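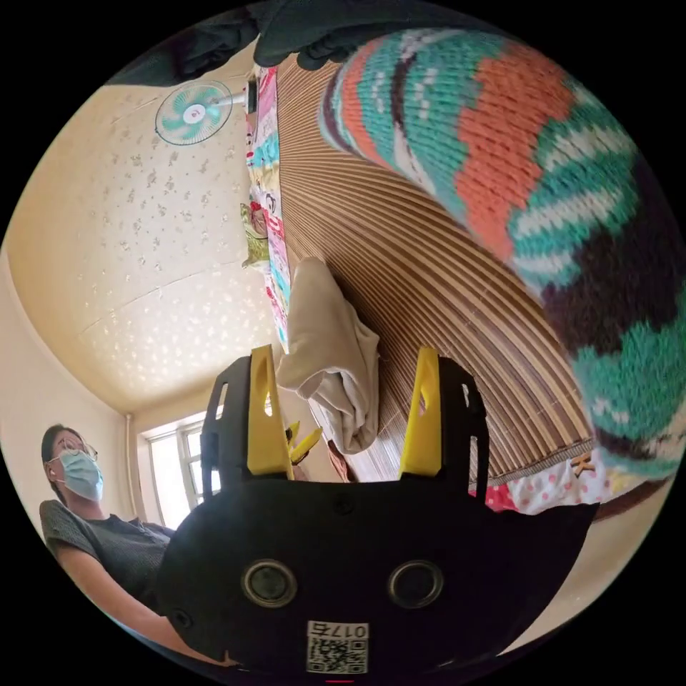 So I finally did the thing I've been threatening to do since last August and tried to get my sourdough starter going again. Regular readers (hi, Razia!) will remember the first one, which I named Sikness because of the smell, and which met its end behind the milk while I was away at my cousin's wedding.

The new one is called Rind. Rind is 8 days old and already a lot more work than I remembered. I feed it before breakfast, I feed it before bed, and in between I stand there with the jar up to the window looking for bubbles like I'm reading tea leaves. Kerstin Kleinschmidt, who got me into this in the first place, told me to stop opening the lid so much. I have not stopped opening the lid!

Anyway, flour. I had been using whatever was cheapest, and the first few days were pretty sad, a gray puddle with a bit of water sitting on top. Then I switched to half rye and it went nuts overnight, pushed the lid up and everything. If your starter is just lying there doing nothing, try rye before you throw it out. I wish I'd known that with Sikness.
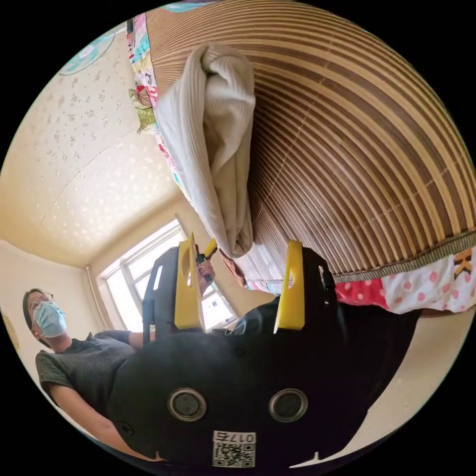 The first loaf was a brick, by the way. I cut it open too early because I couldn't wait, and the middle was gummy enough to stick to the knife. Naveed ate two slices with a lot of butter and said it was "filling," so you can imagine. The second one I left in the fridge overnight before baking, and it came out much better, with a proper crackly crust and a few decent holes. It was still flat on one side where I'd dragged the blade instead of slashing it (I chickened out halfway through).

What I really want to figure out now is what to do with the discard. I hate pouring it away, but there are only so many pancakes a person can eat. Atif swears by crackers, rolled super thin with sesame on top, and I'm going to try those next. If you've got a recipe that uses up a big cupful at once, please leave it in the comments. The jar in my fridge door is getting pretty full.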